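6. When the gripper loses tracking mid-take

I've fought this fault more than any other on the Velero hand-held pair, so it gets its own section. You're recording happily, then the tool beeps twice, the status light goes amber, and the log shows error 39 (marker lost). Everything after the beep is junk, even if the video plays back fine!

CAUTION: Keep your fingers out from between the pads while you're troubleshooting. The jaw recalibrates on restart and it closes all the way, fast. Orhun Ekinci got a nasty pinch that way, and he wrote half the firmware.

6.1 First things to try

1. Stop the take. Don't just pause it (a paused take keeps its bad offset when you resume).
2. Set both grippers down, jaws open, and wait for the amber light to go out.
3. Wipe the faces of the marker cube with a dry cloth. No alcohol, please, it lifts the print. I learned that on a brand-new cube.
4. Wiggle the cube gently. If it moves at all, tighten the mount and go to 6.2.
5. Restart the tool, hands clear, and let the jaw finish closing and opening.
6. Record a short test take and check the log for 39 again.

NOTE: Error 61 looks similar but it's a low battery. Swap the pack and carry on.

6.2 Re-registering the cube

1. Open Tools > Markers and pick the gripper you want to fix.
2. Hold the other gripper so its camera faces the cube.
3. Tilt the cube slowly left, then right, until the bar fills up. Slowly! Melahat Aksoy says I rush this every time, and she's right.
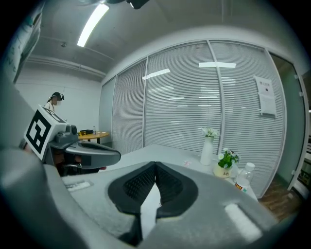 4. Press Save before you move either tool. If you forget, the old registration comes back and you get to start over, muttering.
5. Repeat for the second gripper, even if it never gave you trouble.

6.3 Still dropping out?

Check the exposure setting. Mine was at 1000 after an update and bright rooms washed out the white parts of the marker, so I lowered it until the black blocks had clean edges. If that doesn't help, export the log, tag the bad takes as rejected, and send it to Şengül Karaca at the Stetcombe office with the tool's serial number.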